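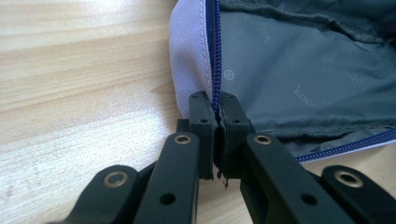
Trivik Listings is a keyword and product feed tool for small online stores, sold by Varnden as a yearly license. It reads your product titles and descriptions, compares them with the search terms that brought visitors to your store, and shows which words are missing. Take a lavender bag with a royal-blue zipper. If the title says only "soft bag", the tool marks color and closure as missing and suggests where to add them. You accept or reject each suggestion yourself. Nothing is changed in your store until you press Publish.

What the license covers

One store and up to 31 product categories. Two user logins are included. More logins can be added from the Account page at any time, and they are billed with your next renewal.

Search term reports

Reports are built overnight and are ready when you log in. Each term is listed with its clicks, the page it landed on and the product it was matched to. Terms with no match go into a separate tab called Loose Terms. Most stores start there - it is usually the longest list in the account.

Paid search

Loose Terms can be exported as a plain CSV file for use in an ad account. Match types are left blank in the file. Negative keywords are kept on their own sheet and can be shared between campaigns.

Title editor

The editor shows the old title on the left and the suggested one on the right. Character limits are set for each sales channel. You can edit up to five titles side by side. Saved drafts stay in the account until you delete them.

Setup

You will need admin access to your store and a product feed in CSV or XML. Upload the feed, pick your categories and leave the first report to run overnight. Feeds made with the older Machala plugin also work, but the column named "label" must be renamed "title" before upload.

Training

A recorded walkthrough by Shiela Agbayani of Wultbridge is included with every license. It covers feed cleanup, term matching and reading the reports. Live sessions are sold separately and run on Saturday mornings.

Ordering

Item number 1168. The license key is sent by email after payment. Renewal notices go to the billing address on the account - please keep it up to date.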